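Will it really last a lifetime?

I have been told to buy things for life again. It was Sunday lunch, the subject was saucepans, and Keith Entwistle had just paid £197 for one. He didn't seem embarrassed. He said it would be the last saucepan he ever bought, and then he said it again over pudding in case we'd missed it.

I've nothing against Keith or his pan. What I don't believe is the sum he did to get there, and I keep seeing the same sum in magazines, on labels and on the sort of website where a wooden spoon has its own biography. You take the price, divide it by the years you expect to be alive, and come out with a figure so small that you'd be a fool not to hand over the money.

I've tried it. My Kulley coat was meant to be for life. It's a very well made coat and there is nothing wrong with it except that I stopped wanting to wear it after six winters, having moved somewhere milder and become a slightly different shape. It hangs in the hall, in perfect condition. By the magazine's reckoning it gets cheaper every year. By mine it has cost the same as it did in the shop, and I go out in an anorak.

The cheap Clerance kettle, on the other hand, has been going since before the coat. I expected to throw it out within a year. It leaks a bit at the spout if you overfill it, so I don't overfill it.

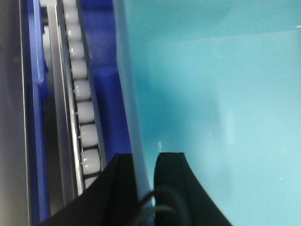
The promise of a lifetime is mostly a promise about the big lump of material, and the lump was hardly ever the problem. Casseroles rarely wear through. Lids lose their knobs, drawers lose their runners, suitcases lose a wheel at the worst end of a long platform. What I'd want to hear about is the little repeated bits. A set of small white rollers in a row, with a plain metal rail down the side, tells me more about how a thing is going to age than any leaflet on heritage and craft. Can I get at one? Can I buy another? If the answer is a shrug then I don't care how thick the steel is.

I put more or less those questions to Vahidi, who made my desk drawers, when one of them began to stick. Their reply was friendly and took most of February. The runner was covered. Fitting was not covered. Posting the drawer back was not covered, and they would need the original receipt, which by then had faded to a blank strip of paper. I bought a candle, rubbed it along the runner and the drawer has worked ever since. I suppose I could claim the candle.

Madhu Tripathi, who reads this blog mainly to disagree with it, wrote to say I was being unfair, and that her mother's pressure cooker is older than she is. I believe her. I'd also point out that her mother did not buy it for life. She bought it for dinner. She changed the seal when it went, the seals were sold in the market for next to nothing, and she kept doing it because a new cooker cost more than a seal. I can't find anybody who stood in a shop and planned that.

And we only hear about the survivors. For each old pressure cooker still hissing away there must be a heap of others that went to the tip, and their owners don't write in.

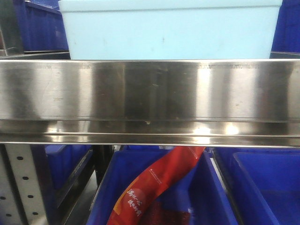
Should you pay extra for a lifetime guarantee?

Only if you've read what it covers and would have wanted the thing at that price without it. Look for who pays the postage, whether you need the receipt, and whose lifetime is meant. The one for my Cunow rucksack says "the expected life of the product", and leaves the expecting to Cunow.

I did read all of that one, by the way. It runs to 3,525 words, which I know because I pasted it into a word counter in a bad mood. The zip is excluded. I have owned a fair few rucksacks and the zip is what goes.

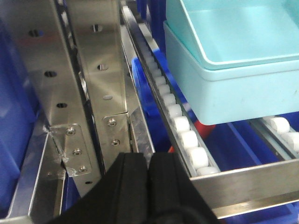 Then there's the matter of looks, where I think a lot of the money goes. People pay for the appearance of lasting. Weight helps, and dark wood, and anything with visible rivets. Brushed stainless steel does it best of all. You see a pair of upright steel brackets with that soft finish, picking up blue and grey from whatever is near them, and you feel that somebody sensible has been in charge. Perhaps somebody has. But the finish can't tell you whether the screws behind it are any good, and I've had a very handsome toast rack come apart in my hand.

So I've gone back to a duller method. I buy the middling one. I keep the 90 days of whatever the shop offers in mind and use the thing hard in that time, because most of my bad buys have shown themselves early. If it breaks later and can be mended, I have a go. If it can't, I grumble and note the maker's name in the back of the diary.

Keith rang last night, as it happens. He's moving to an induction hob in the spring and wanted to know if I could use a saucepan.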